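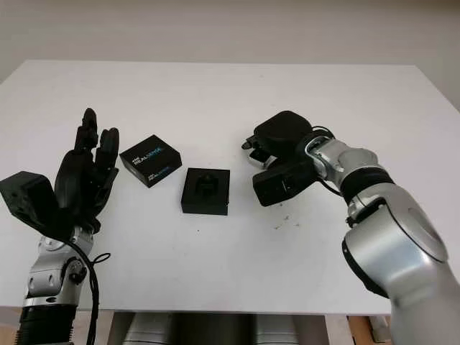

White tabletop, plain wall, black robotic hand at left.

Chain and sprocket swap, June

The Cillar went up on the paddock stand at 2241 miles past its last chain service. Slack measured fine at the tight spot and well over spec everywhere else, so the chain was finished. I fitted a Seppälä chain with a matching rear sprocket and kept the stock gearing.

Barış Soylu lent me his rivet tool. It pressed the side plate on in one pass, but flaring the pins took 3 tries because I kept backing off too early. Check the pin width with a caliper and compare it with the sheet in the box.

The rear axle nut was tighter than it should have been. I cleaned the threads and torqued it to the manual figure.

On the road, the buzz through the pegs at 2000 rpm is gone. Second gear still clunks on downshifts. I'll look at the clutch cable next, and the front pads have 2 mm left.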